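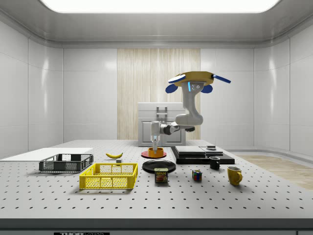

# Teseo Bench Cell

Teseo is a single-arm sorting cell for break rooms, canteens and the back half of small kitchens. It clears and sets out plates, bowls, mugs and the other things people leave behind. Umberg builds the arm, Foley does the table, and we get the phone calls.

**What your people will notice**

The first site, our own canteen in Brevport, went live in April. The late shift used to spend 54 minutes a night sorting crockery. They now spend 3 minutes loading the table and a while longer telling the arm it's doing it wrong. (It can't hear them. We've left that off the roadmap.)

No jobs went. The rota did change, and the person who used to stack bowls now decides where bowls go — a promotion in every sense but the pay grade, which we're told is under review.

**What it handles**

- Bowls, plates and mugs, one at a time
- Cans and small boxed goods
- Fruit, if you're patient
- Not cutlery. Please stop trying cutlery.

**Setup**

Each layout is rehearsed in simulation before the arm moves anything you own. Ours took 1,234 runs, most of them dull. Allow 2 days on site, plus an argument over where the baskets live.

**In the crate**

Arm, parallel gripper, perforated table, column mount, and a laminated card reading "Do not help it." Baskets sold separately.

Page updated December 2025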